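Workshop notebook, bench 2
Nov 21, 2019
Entry by Cheuk-hei Shek. Copies to Po-yen Chuang and Ka-ming Lo.

Subject: Review of the Trullport tabletop sorting kit, on loan from Samach

Continued from the previous entry. The kit under review consists of the arm, the controller, two sets of finger pads (soft and ribbed), the fixed overhead camera with its bracket, and a one-year support plan. Samach has quoted $3,124 for the whole, with the support plan included for the first year only. Renewal of the plan is quoted at $376 per year. Siu-fong Fung has asked the supplier to confirm whether the renewal price covers replacement pads, and a written reply is awaited.

The arm was bolted to the bench plate in the morning. The bolt pattern matches the plate left over from the Yang unit, and no new holes were drilled. The controller fan is louder than that of the Yang and should be moved under the bench before any longer trial. The supplied power cord is short. An extension was used for the time being and is to be replaced by a proper outlet if the purchase goes ahead.

Calibration followed the printed guide, revision of May. Step 6 of the guide refers to a menu item that does not exist in the installed software. Man-lok Liao found the same function under "Workspace" and has penciled the correction into our copy. Colleagues should use that copy and leave the clean one in the binder. The second calibration pass was accepted by the software. The first was rejected with an error code that the guide does not list.

The standard layout for the pick-and-place trials was then agreed. It uses two apples, the blue plate and the blue cup on the green grid cloth. Apples were preferred to the foam blocks in the kit, as the foam blocks are all of one size and tell us little about grip width. The first task is to place an apple on the plate. The cup is left in the workspace as an item to be avoided in the first series and as an item to be moved in the second.
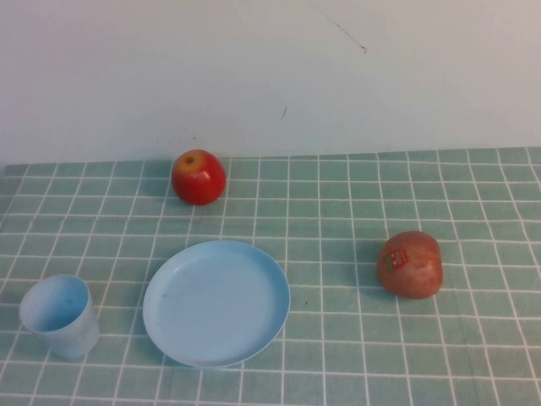 Can the kit be used by staff who have no programming experience?

Routine tasks can be set up from the touch panel without writing any code, but changes to grip force or travel speed require the settings file, and that file should be edited only by a person who has completed the supplier's training.

The question above was raised by Po-yen Chuang and will be repeated in the report to the purchasing office, together with the answer. The training is a separate charge of $900 per group and is given at the supplier's site. It was not part of the original quotation. Ka-ming Lo considers that it should have been, and has written to Samach accordingly.

Observations on the software. The panel responds promptly and the labels are clear. Saved tasks can be copied but not renamed, so a mistyped name remains in the list until the task is deleted. The log is written in a plain text format that our own tools can read, and this is a clear advantage over the Yang, whose logs had to be exported by hand. The log does not record which finger pads are fitted. Until this is remedied, the operator is to write "soft" or "ribbed" in the notebook at the start of each series.

Observations on the hardware. The soft pads are held by two small screws and are easily changed. The ribbed pads fit more tightly and one of them required light filing at the slot. The camera bracket holds its position when the bench is bumped. The emergency stop was tested with the arm moving at low speed and again at full speed, and it halted the arm each time. The stop button should be mounted on the left side of the bench, where it can be reached from the stool.

The competing offer from Sallodano has been received but not yet reviewed in detail. The arm is lighter and the reach is shorter. Their quotation lists the camera as an option, and the two offers cannot be compared fairly until a price for the camera is supplied. Siu-fong Fung will request it.

Plan for the first series: 40 attempts with the soft pads, the layout to be reset by hand after each attempt, with the positions of both apples varied. Every attempt is to be entered in the log sheet, including those stopped by the operator. Time allowed is about two hours. The second series will use the ribbed pads under the same rules. Apples that become bruised are to be replaced and the replacement noted on the sheet.

Open items: the supplier's reply on pads and training; the price of the Sallodano camera; the unlisted error code, to be reported to Trullport by Man-lok Liao with the calibration log attached. The loan agreement must be checked for the return date before the second series is scheduled.

C. Shek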